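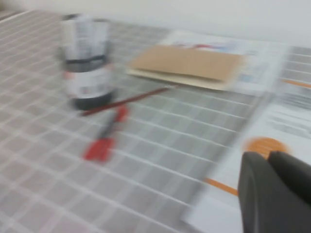 2. The desk and what was on it

Our project looked at how much time students lose to a messy study desk, and whether a fixed place for pens and markers helps. The table surface is gray with a white grid, and we used the squares to note where each thing was put down. Marek Jelínek kept the notes and Zdislava Gajdoš did the timing.

We only worked with small things: markers, a red pencil, a mesh pen holder and a flat stack of books with a brown notebook on top. The pen holder stayed on the left side of the table.
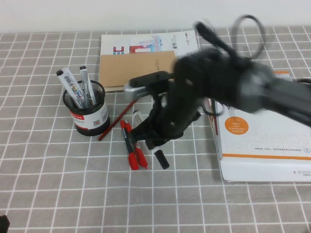
Markers were the hardest group to keep in order. They get put down wherever the hand is, often side by side, and the caps are easy to lose track of. Books were less trouble — a stack takes one spot and stays there.

2.1 Trials

We ran 23 trials in August. Each one started with a marked layout on the grid and stopped when the last marker was in the holder. Trials with a missing cap were kept in the results but listed apart. There were seven of these.

2.2 Problems

The holder fills up quickly, and thick markers lean and block the opening. We would use a wider one next time. The layout sheets are in Appendix B.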